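Ticket 398: Label printer skips every second label
Product: Kuriver label station, desktop model
Status: Resolved
Opened: August 21, 2023

Reported problem
Printer feeds a blank label after each printed one. Started after the roll was changed from Janjua 100 mm stock to Barer 100 mm stock. Print quality is fine. No error light. Restarting the printer and the PC made no difference.

Log

Entry 1
Ran the self-test from the front button. Test page also came out with a blank after it, so the PC and the driver are ruled out. Firmware is 3.57, same as the other station.

Entry 2
Opened the cover and cleaned the gap sensor with a dry swab. Very little dust came off. Reloaded the roll and closed the cover until both sides clicked. No change.
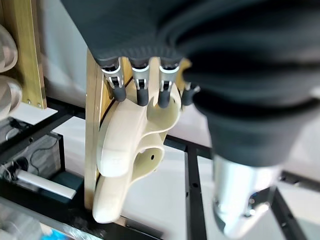

Fingertips against the cream-colored object.

Entry 3
Ran media calibration (hold FEED until the light blinks twice, then let go). Printer fed five labels and stopped in the middle of the sixth. It should stop at a gap. Ran it two more times and it stopped in a different spot each time.

Asked the requester for the old roll. There was a short length left on the core. Calibration passed on the first try with the Janjua labels and the skip went away. Put the Barer roll back in and the skip returned.

Entry 4
Compared the two liners. The Barer liner has a black mark on the back at each label. The Janjua liner has no marks. The printer was set to gap sensing, which can misread marked stock if the marks don't line up with the gaps. These are off by a few millimeters.
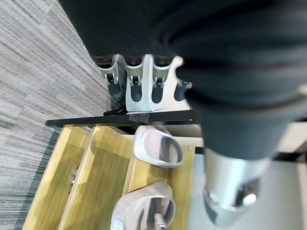 Gray carpet and the low fixture.

Entry 5
Changed media type from Gap to Black Mark in the Warier print utility, under Printer, Media, Sensing. Saved to the printer and recalibrated. Calibration stopped at the label edge. Printed a batch of 32 with no blanks.

First label of the batch was low by one line. Set the vertical offset to -3 and printed again. Position is correct now.

Resolution
Sensing mode did not match the label stock. Set to Black Mark, recalibrated, offset adjusted.

Notes for next time
Unmarked rolls need the setting put back to Gap. The setting stays in the printer when the power is off, but a factory reset clears it. The second station is still set to Gap and has not been changed.

Requester confirmed normal printing. Ticket closed.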